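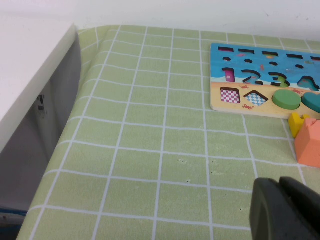
Green check cloth, a few soft wrinkles and all.

I love a tablecloth on a hardworking table! Mine gets crayons, glue, pancake syrup and the odd seed tray, and it still looks cheerful in June sunshine. A few things I've picked up over the years:

Measure the table first, then add 9 inches of drop on each side (more than that and small kids will pull on it).

Wash cotton at 90 degrees, warm and no hotter, and skip the fabric softener. Hang it up while it's damp and the creases mostly fall out by themselves.

Candle wax? Ice cube first, scrape with an old card, then brown paper and a warm iron. It's magic, I swear.

My neighbor Isabelle Fraser sews flat washers into the corners of hers for picnics – so clever, and it costs 50 cents! 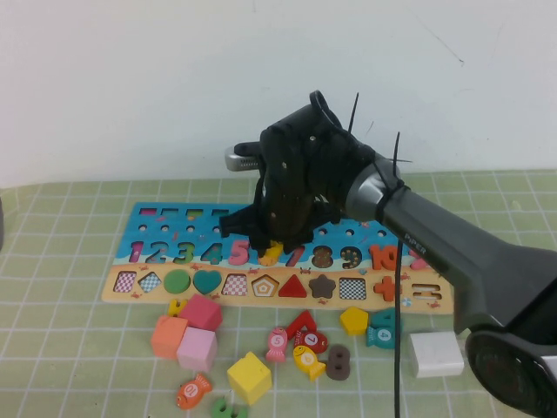

Number puzzle out on the check cloth, with the yellow piece over the 6 slot.

For grease, rub in plain dish soap and leave it overnight. Beet juice I'm still working on, so send me your tricks!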